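Questions people ask before their first air rifle course at Tudine

We get a lot of letters and emails from people thinking of joining us, and many of them ask the same things, so I've put the answers together. If yours isn't covered, do write to Trinidad Robles at the range office, who is endlessly patient and likes a chat.

*Last revised 2020-11-25*

## Do I need to have shot before?

Not at all! Most of the people on the beginners' course have never held a rifle, and a fair few come along only to keep a friend company (and then stay for years, as I did). Begoñe Goicoechea takes the first evening, and she spends nearly all of it on safe handling, the range commands and how to stand. You may fire only a handful of pellets that night, so please don't be disappointed.

## How long is the course, and what does it cost?

It runs over 7 evenings and costs 900 for the whole thing, with the rifle, pellets, targets and insurance included. You can pay in two halves if that's easier. The next one starts in January, after the heating has been seen to. 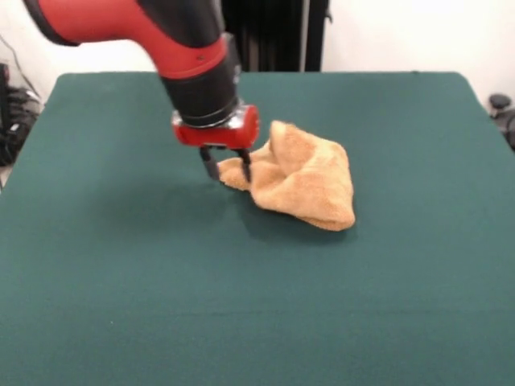 ## Should I buy my own rifle first?

Please wait. I bought mine in a rush of excitement and it was far too long for me, and it went to a much taller cousin within the year. We have club rifles in several sizes, left-handed ones among them, and by the end of the course you'll know what suits your arms and shoulders. When you're ready, Rosalía Zabala will happily talk you through what to look for second-hand.

## What should I wear?

Flat shoes with a firm sole, and a top that closes at the neck and isn't too bulky at the shoulder. Eye protection is provided, though you're welcome to bring your own. Long hair should be tied back.

## Is there anything else worth bringing?

Shooting from the prone position is hard on the elbows, and our mats are on the thin side, so a bit of padding from home is a great comfort. An ordinary towel does very well. Fold it over on itself the way the tan one is on the green cloth, as unevenly as you like, and slip it under your supporting elbow. Do ask your coach to check it before you start, as in matches the rules on padding are stricter and it's best not to grow too fond of it. A pencil and a small notebook are handy too.

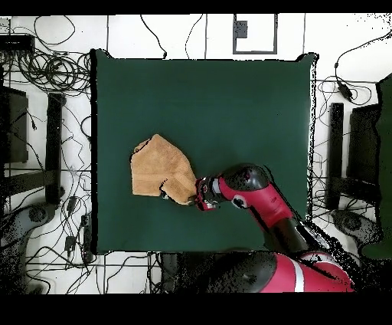
## Can my teenager come along?

Yes, with a parent or guardian staying in the building throughout. Milagros Mateos looks after the younger shooters and will send you the consent form, which needs to reach her before the first evening.

## What if I miss an evening?

Tell Trinidad as early as you can and we'll try to fit you in with another group. The one evening we can't let you skip is the first, so if you miss that we'll move you to the next course and carry your fee over.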